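We run a small order-packing room for cleaning and workshop supplies, and we've had the Kiltider flow rack with the Gerico picking arm since September. The unit was sold to us by Dudlow, who also did the install. I work the packing side, so this review is from the floor and doesn't cover the purchase price.

## The rack

The rack is two tiers of blue plastic bins on gravity rollers. You load from the back and pick from the front. The bins are stiff, with a thick rolled rim that's easy to grab with gloves on. A steel bar runs across the front between the tiers. It shows every smudge, and we wipe it down at the end of the shift.

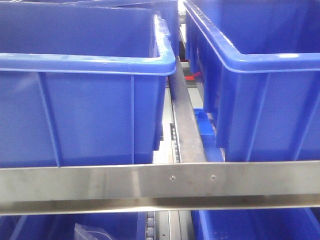
*Upper and lower bins on the Kiltider rack, with the rollers and divider rails between them.*

My one complaint is the gap beside the dividers. Small items fall in there, and you need a long arm to get them out. Dudlow sells a filler strip. It should come with the rack.

## The arm

We put 47 products on it to start. Boxed goods were fine within the first week. Soft goods took longer, because the grip force has to be set per product and the default was too hard for foam. Empty bags left in a bin also confuse it, so clearing them is now part of restocking.

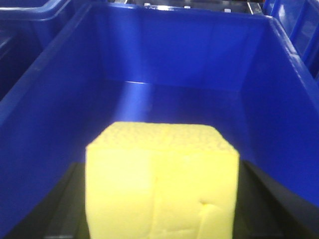

*Foam block in the gripper, over one of the bins.*

In our best week it made 1,714 picks. It's slower than a good picker on mixed orders and steadier on repeat ones. It stops when it isn't sure, and someone has to walk over and clear the fault on the screen. The alarm is too quiet for our room.

## What changed for us

No jobs were cut. Two pickers moved to restocking and fault clearing, and they got the Mateos training course on paid time. There's a lot less walking. There's more lifting, though, as full bins now go in at the back all day, and we had to ask for a second cart. One of the two likes the new work and the other has asked to go back to picking by hand.

## Rating

Rack: 5 out of 5, minus one for the gap. Arm: 3 out of 5. I'd recommend the pair for a room doing 200 to 400 orders a day with a lot of repeats. Ask for the louder alarm before you sign.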